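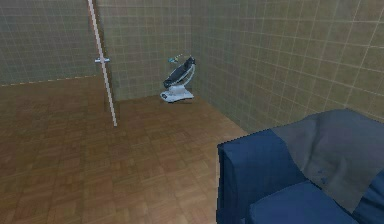 Imprimir | Enviar por e-mail

La visita a la base logística de Andell empezó a las ocho y media con la charla de seguridad, obligatoria para todo el que vaya a pasar de la puerta de contratistas. La dio Aroha Prendergast, jefa de operaciones en tierra, y duró casi una hora. Explicó el reparto de zonas según el trazo de las líneas del suelo. En la base, dijo, el trazo discontinuo indica paso con permiso y el continuo, paso cerrado.

De allí fuimos al patio de tubería. Andell guarda en él el revestimiento del pozo Dorudar-2, que la operadora Vistis quiere perforar en cuanto quede libre la plataforma. Había 1.389 tramos inventariados el día de la visita, de los que 1.044 ya tenían pasada la inspección de roscas. El resto espera turno. Johannes Cele, responsable del patio, atribuye el retraso a un lote que llegó en julio sin protectores en un extremo y que hubo que devolver.

La segunda parada fue la planta de lodos. Tiene dos líneas de mezcla, una de ellas parada por mantenimiento, y un laboratorio pequeño donde Sunee Ruangrit prepara las muestras de densidad. El fluido base agua se usará en las secciones superiores; para el objetivo principal, Vistis no ha decidido todavía — según Ruangrit, depende de lo que den los núcleos del pozo anterior.

Comimos en la cantina y por la tarde habló Hsiu-ying Chiu, geóloga de Vistis. El programa prevé atravesar unos 157 metros de arenisca y dejar abierta la opción de profundizar. No quiso dar volúmenes. Preguntada por la fecha de inicio, respondió que el remolque de la plataforma depende de Mudgway, la contratista marítima, y del tiempo.

Warrick Mudgway, que estaba en la sala, confirmó que los remolcadores están contratados, pero sin día fijado.

El autobús de vuelta salió a las cuatro y diez. La próxima visita admite inscripciones en la oficina de Andell, con documento de identidad y calzado cerrado.

Imprimir | Enviar por e-mail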